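The Elness Inventory

Section 3. Of the Machine in Room 16

The estate of the late Blair Farquharson was received by the Elness Records Office in August, in 392 numbered lots. Under the terms of the deposit, each lot was to be examined, described and returned to its shelf before the heirs were admitted. Lot 386 was a desktop computer, entered by the movers as "one tower, heavy, does not start."

The examination was assigned to Peadar Ó Dubhghaill, Assistant Keeper. He was instructed to establish whether the machine contained the letters to which the deceased had referred in her will, and to make no repairs beyond those required to read them. Skye Farquharson, niece of the deceased, had asked in writing to be present. The request was declined, and then, after a second letter, granted.

The case was laid on its side and opened shortly after nine in the morning. Mr. Ó Dubhghaill recorded the drive cage, the power supply, and one memory module seated in its slot. He recorded that the processor socket stood open and that there was no processor in it.

"She told me she took it out," Miss Farquharson said. "She said it was the only way to stop writing to him."

The Assistant Keeper asked to whom the letters had been addressed. Miss Farquharson replied that she had expected the Office to tell her. He entered the question in the register and left the space beside it blank.
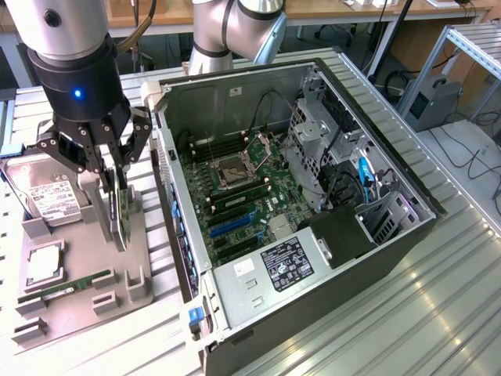 Section 4. Of the Part Recovered

The processor was located the same afternoon in Lot 16, a sewing box, wrapped in a receipt from Oltmanns, the stationers. On the back of the receipt the deceased had written a name — Rory Geddes — and beneath it the words "when I am gone, if he asks."

Brenda Ashworth, Keeper of the Office, was consulted. She searched the correspondence file and found that Mr. Geddes had asked. He had written from Devmont 3 times that summer, each time in the same careful hand, inquiring whether the Office held any papers in which he was mentioned. Each time he had been sent the standard reply.

Mrs. Ashworth read the 3 letters standing at the cabinet. She then directed that the processor be placed with Lot 386, that the machine be made ready, and that no file be opened until Mr. Geddes had been given notice and a reasonable period in which to travel.

Miss Farquharson did not object. She asked whether she might write the notice herself, and was given a sheet of the Office's paper and the chair by the window.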